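Workshop Tips: Setting Up a Tabletop for Two Robot Arms

Most trouble on a two-arm bench comes from the bench. These are the house rules at Jamby, revised in December after a review by Rizal Mandagi. They apply to light arms sharing one table and handling small, soft parts. They do not replace the arm maker's manual or local safety rules.

Surface. Use a plain matte sheet in one color. Gloss throws reflections that confuse overhead cameras. Wipe it with a damp cloth before the first run of the day and let it dry fully. Replace the sheet when a fingernail catches in a scratch.

Reach. Mark the area both arms can enter with low-tack tape, run each arm alone through its full path at low speed, then remove the tape. Write the limits on the bench card. The strip nearest the operator stays free of parts.

Cables. Leave enough slack at each joint for the full turn, and no more. A loop that touches the table at any point in the path is too long. Check ties every Wednesday. Floor cables go in a cover wherever people walk.

Test parts. Foam cubes are the standard practice load. They are cheap, they do not mark the sheet, and a bad grip does no harm to the fingers. Use several colors so that a log entry can name the part. Avoid two close shades of the same color if the camera must tell them apart.

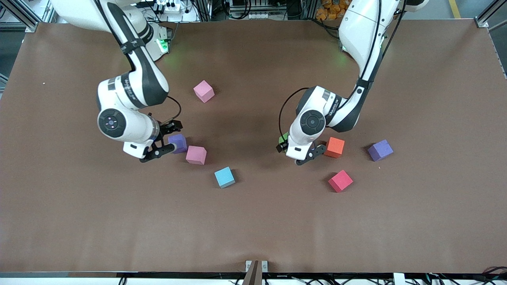

Both arms at work among foam cubes. The front of the tabletop is kept clear.

Spacing. Set parts far enough apart for open fingers to pass between them. Turn some at an angle to the table edge, or the grip test proves very little. If two parts end up touching, stop the run and reset by hand with both arms paused.

Stopping. The stop button must be within reach of the operator's seat. Press it once before each session with the arms moving slowly, and confirm that both halt. A status light is a convenience and does not count as proof that an arm is safe to touch.

Logging. Record the run number, the program name and any dropped part. Our Nagano bench log stands at 2,227 runs, 2,050 of them without a stop. Of the rest, 29 were traced to cable drag, which is why the cable rule above is checked weekly.

Staffing. Two people for any new program, one for a program already signed off. Sign-off is by Anas Kanaan or the shift lead. Initial the card, date it, and hang it back on the bench.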